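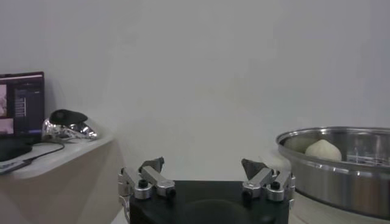 Week 4 notes: collecting demonstrations
Agnes Urquhart, Plummont robotics short course

Recap from last week: policy = camera in, arm motion out. It only knows what we showed it. So this week is all about the showing.

The steamer task
Pick one bun out of the pot, put it on the plate, open, back off. One episode = one bun. Don't chain them, we tried that in January and splitting the files afterwards was awful.

Wrist view
Check it before every session. Both fingertips in view, pot rim in view. A polished pot wall throws highlights and they move as the arm moves, so leave the exposure locked. White wall behind a white bun is hard for the model, we want plenty of those, don't avoid them.

What to vary
- where the pot sits, a hand's width either way
- which bun you go for (near one, one in the shadow of the wall)
- height and angle you come in from
- the bits in the background, shift them between batches

What to keep the same
- start pose
- gripper fully open at the start
- speed. Slow and steady, no pausing mid air to think. The model learns the pause.

Squashed buns
Keep the episode, tag it "squash". Dropped and picked up again, tag "recover". These are gold, we only had 599 usable ones last term and hardly any recoveries in there. Bumped the rim hard = stop, tag "bin", reset.

Numbers
Target is 3000 episodes across all groups. We're at 1585. Each group owes 200 by the end of the block. Quality over speed please, I do watch them.

Logging
Sessions go in Flineo, one folder per operator. Fill in the notes feild right away, not at the end of the day. If the joint readings and the video drift apart the episode is no good, replay the first one of each batch and look at the moment the fingers close.

Reading
Gál handout, sections 2 and 3. Skip the maths for now. The Tarkdale set is worth a look for how they labelled grasps, theirs is a diferent gripper so don't copy the tags straight over.

For next week: bring one episode you'd keep and one you'd throw out, and be ready to say why.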